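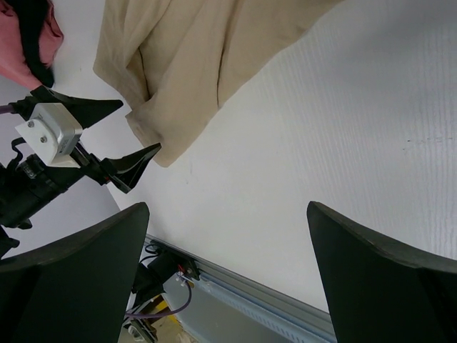
How do I get the deep creases out of a khaki cotton shirt when I don't own an iron?
Hang it up damp, pull the hem and the front edges straight with your hands, and let it dry without anything touching it.

Ticket: Creases coming back in cotton shirts after drying
Product: Wonduvano garment steamer, 700 W
Status: Solved
Opened by: Sorin Stan

First message

Hi all! I love this little steamer and use it nearly every morning, so please read this as a request for help from a fan. My light shirts come out great. My beige cotton ones don't. I get one long diagonal crease across the body, and the bottom hem curls up on itself like a potato chip. I steam it, it looks good for a minute, then the curl is back by the time I've made coffee.

What I've tried so far:
Steaming from the outside, top to bottom. Crease gets softer, hem still curls.
Steaming from the inside. A bit better!
Holding the head on one place for longer. Left a damp patch and the curl came back anyway.
New water, tank rinsed. No change.

The shirts get washed with everything else and go on the rail in the hallway, usually pretty tightly packed. I live in Clurkton and the tap water is hard, if that matters.

Reply from Trirkov support

Hi Sorin, thanks for all the detail. The water isn't likely to be behind a curled hem, but do descale if you see white flakes. We think the fabric is being left to move before it has cooled. Could you tell us three things: how long do the shirts sit in the washer after it stops, do you button them on the hanger, and are you pulling on the hem while you steam?

Sorin

Oh, the washer one is embarrassing. Sometimes overnight. I don't button them, and I wasn't pulling at all, I was just waving the thing up and down (it's fun, in my defense).

Reply from Trirkov support

Please try this with one shirt first:

1. Take it out as soon as the wash ends and shake it hard, holding it by the shoulders.
2. Hang it with the top button and one middle button done up. Leave a hand's width to the next thing on the rail.
3. Steam while it's still slightly damp. Start inside, along the hem, and pull down on the cloth below the steamer head. Keep your fingers well away from the steam.
4. For the diagonal crease, pull across it, at a right angle to the line.
5. Leave it alone for 10 minutes before wearing or folding.

If the hem has a double row of stitching, go over it 2 times. The thick part takes longer to heat through than the cloth above it.

Sorin

Wow, what a difference! Did one shirt last night and the hem is lying flat this morning. The big crease is gone too. I think step 4 was the thing I was missing, I'd been pulling along the crease the whole time. The pocket flap still has a small fold in it but I can live with that.

One more question while I have you. My sister says her Štefanec cotton jackets need a real iron and steam won't touch them. Is that so? Hers are thicker than my shirts.

Reply from Trirkov support

Great news about the hem! Thick cotton can be done with steam but it's slow going, and a sharp fold at the cuff or collar usually does need an iron. She should check the care label first. If she irons, have her do the inside of the hem before the outside, with a damp cloth in between.

For your pocket flap, slide a folded hand towel behind it, lift the flap, and steam the underside.

Sorin

Towel trick works! I've now done the whole rail, and moved the coats to the bedroom so the shirts have some space. Happy for you to close this one.

Ticket closed. Fix: steam while damp, tension on hem, full cooling time on hanger.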